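Oven Temperature and Browning in Whole Wheat Dinner Rolls

Saranya Kaimal and Mulugeta Alemneh
Food Preparation II, Rirnley
October 26, 2018

Background

Our class recipe for dinner rolls came from a handout by Marlies Haslinger and was written for white flour. When we made it in June with half whole wheat flour, the rolls were dark on top and gummy near the bottom. We wanted to find out if a lower oven would fix this without drying them out.

Method

We made one batch of dough and divided it into 12 rolls of equal weight. The flour was half Golel whole wheat and half plain bread flour, 575 grams in all. The dough rose until doubled, was shaped, and rose again under a damp towel.
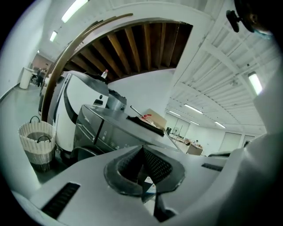

Half the rolls were baked at 400 degrees and half at 350 degrees. The second tray waited in the refrigerator while the first one baked. Both trays used the middle rack. We brushed the tops with milk and did not open the oven door until the last few minutes.

Results

The rolls at 400 degrees were done in 13 minutes. Their tops were dark brown and the crumb was still slightly sticky. The ones at 350 degrees took longer and came out medium brown, with a dry, even crumb.

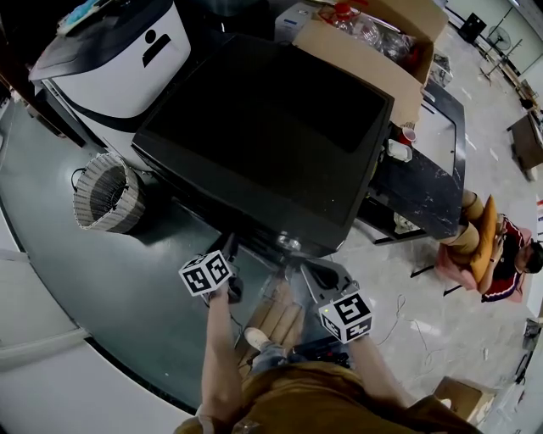 Deirdre Mac Giolla tasted both and preferred the cooler batch, but she said the crust was too soft. Mulugeta liked the hotter ones better with butter.

Problems

The second tray rose less than the first, probably from the time in the refrigerator. We would make two smaller doughs next time and start the second one later. We also want to try 375 degrees.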